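Patdale House Rules

A collection of card game rules as people really play them at home

README

Welcome! Patdale House Rules is a plain-text collection of the small changes families and friends make to well-known card games. Printed rule books tell you how a game is supposed to go. We wanted the other version, the one your aunt insists on, where the jack of clubs is worth double and you have to stand up when you play it.

The collection began as a folder of notes kept by the Thursday card night in Grendby. People kept showing up with their own idea of how rummy works, and the arguments were so much fun that we started writing them down. Then friends in Clilley sent theirs, and theirs were nothing like ours, and after that there was no stopping. If you like cards at all, I hope you'll lose an evening in here.

What's in the folder

rules.csv – the main table, one row per house rule
games.csv – one row per game, with its usual names and the short name we use
places.csv – where each rule was collected, to the level of a town or wider region
recordings_notes.txt – our typed notes from spoken interviews (the audio itself isn't shared)
glossary.txt – words players use for things, such as "the boneyard," "the kitty," "burning one"
changes.txt – what was fixed in each release

Fields in rules.csv

rule_id: a short code that never changes, even if the row is corrected later.
game: the short name from games.csv. If a family's game has drifted so far that it's hard to say what it started as, the field says "unsure" and the note explains what we think.
players: the number of players the rule was described for. Lots of house rules only exist for 2, usually because a couple got tired of waiting for guests.
rule_text: the rule in the player's own words, with names of private people taken out.
plain_text: the same rule rewritten by us in a steady style so you can compare rows. Please quote rule_text and not this one if you're writing about how people talk.
kind: scoring, dealing, wild cards, penalty, ending, table manners, other.
learned_from: parent, grandparent, friend, school, work, travel, made it up, don't know.
still_played: yes, no, sometimes.
note: anything that didn't fit. This is my favorite column by a mile. Read it first.

A sample row, written out

game: crazy eights
players: 2 to 6
rule_text: If you play an eight and forget to say the suit, the person on your left gets to pick, and they always pick the worst one on purpose.
plain_text: When a player plays an eight without naming a suit, the next player names it.
kind: penalty
learned_from: grandparent
still_played: yes
note: "On purpose" was said very loudly by everybody else in the room.

How the rules were gathered

Most rules came in through a short paper form or by email. The form asks which game, what the rule is, and where you learned it, and leaves a big empty space at the bottom. That empty space is where the good stuff ended up – whole stories about snowed-in weekends, a cousin banned from dealing, a deck missing its red queens for so long that the rules changed to suit it.

The rest came from talking. An interview lasts up to 30 minutes, and we ask people to have a deck in hand. It makes a huge difference. Ask somebody to explain their version of hearts from memory and you'll get the printed rules with one thing changed. Hand them the cards and ask them to deal, and three more changes fall out before the first trick, because their hands know things they would never think to mention.

Every rule was then played by us at least once, using the plain_text wording and nothing else. If we got stuck, we went back to the person and asked. Playing them out is slow and I would not give it up for anything. There's a scoring rule for gin from Clilley that looked broken on paper and makes for the tensest endgame I've had in years.

Cleaning

Spelling was left alone in rule_text unless it made a rule impossible to follow. Card names were made uniform in plain_text, so "knave" becomes "jack" and "deuce" becomes "two." Rules that arrived twice from the same household were merged. Rules that arrived twice from different households were kept apart on purpose, since how far a rule has spread is one of the nicest things you can look for here.

Earlier releases mixed up two games that are both called "spit" in different towns. They've been split, and games.csv now lists them as spit_a and spit_b. If you have an old copy, please replace it.

What it's good for

Teaching how to write clear instructions. Looking at how spoken rules get passed down. Sorting text by kind. Finding something new to play tonight! One teacher has students take a rule_text entry, write their own plain version, and trade with a classmate to see if it can be played. We'd love to hear more ideas like that.

What it's not good for

Please don't treat it as a survey. The people who answered are people who care a lot about cards, and many of them know each other. You can't use it to say how common a rule is in a region, only that somebody there plays it. Betting games are thin, mostly by choice, and children's games are thinner than we'd like. Everything was collected in English, and several players told us a rule had a better name in another language. We wrote those names in the note field when they offered them.

Play-through setup

If you want to test rules the way we do, you don't need much. A flat table, a full deck, a pencil, and the plain_text printed out in large type. Count the cards first. Have one person read the rule aloud and keep quiet after that, even when it hurts. Write down every question the players ask each other, because each question is a hole in the wording.

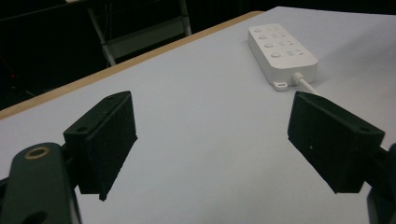 Yi-chun Chu wrote back after the last release to say that the dealing rules for cribbage were missing the cut in several rows, and that in her family the cut is the whole point: the youngest player cuts, and if they turn up a jack everyone has to hand them a snack. She also asked whether table manners should really be a kind of their own, given how many of them change the score.

She was right about the cut, and those rows have been fixed. The snack rule is in too, under penalty, after a long and happy debate. On the second point we're still thinking. For now a row can only have one kind, and when a manners rule affects points we mark it as scoring and say so in the note.

Known problems

The players field is blank for a batch of 11 rules that came in on an older form without that question. Some place names are broader than they should be. The glossary has gaps for trick-taking games, and the entry for "nullo" contradicts itself.

Adding your rules

Yes please! Send the game, the rule in your own words, and who taught it to you if you remember. Don't tidy it up. If your family disagrees about the rule, send both versions and we'll give each its own row.

Credit and sharing

You may copy, change, and share the collection as long as you name it and keep the rule_id codes. The naming scheme for games was worked out with the Liu card archive, and their advice on spelling saved us months. The next release is planned for July, with more solitaire.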